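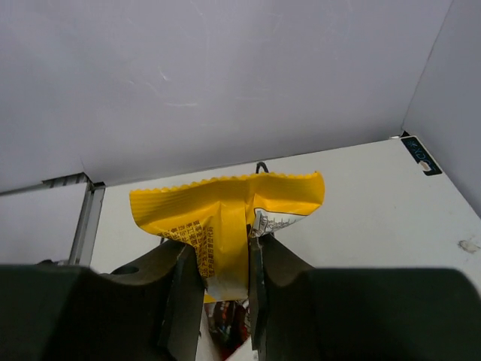
Les sachets souples en film métallisé ou en polypropylène se classent mal : ils glissent, se plient et n'ont pas de face d'appui. La série porte sur le tri des emballages de grignotage avant rangement au bac, selon la grille Nolska en usage à l'atelier. Le premier critère est la soudure haute. Sur le sachet jaune, elle court en zigzag sur toute la largeur et garde une ondulation nette malgré le pli vertical du milieu. Le deuxième est la lisibilité du bloc de texte, ici en caractères chinois noirs sur fond jaune, en partie froissé. Un bloc froissé se lit à plat, sous lumière rasante, avant toute saisie dans le registre. Le striage diagonal du film ne compte pas comme défaut.

Format de référence : 200 mm de hauteur, soudures comprises. Au-delà, bac long.

Relevé et légendes : Ekkachai Boonyarit. Mise en ligne : mardi 23 septembre 2025.
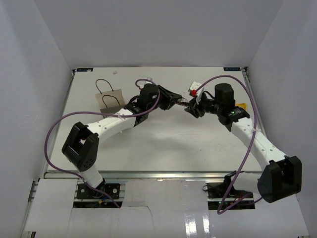

Temps de lecture : 2 min

Plan de travail blanc et plat, parois lisses et claires au fond et sur les côtés. Les deux bras sont fixés au bord avant, à gauche et à droite, sur platines noires – les pinces se rejoignent vers le milieu de la moitié arrière du plateau. Câble violet sur le bras gauche, maintenu par un collier blanc.

Le fond clair convient aux films saturés (jaune, rouge, orange). Pour les films blancs ou translucides, prévoir un tapis gris Lostgate, découpé à 920 mm et posé sans adhésif.

Rappels de rangement

Bac court : 25 sachets au maximum, soudure vers le haut, texte vers l'avant.
Bac long : 15 sachets, intercalaire carton tous les cinq.
Sachet ouvert ou percé : hors grille, pochette Gakley avec étiquette datée.

Les codes de la grille sont inchangés depuis décembre. La colonne « dos apparent » reste facultative – elle sert pour les emballages dont le verso est plus pâle que la face imprimée.

Série suivante : boîtes carton à rabat, format Hassanpour.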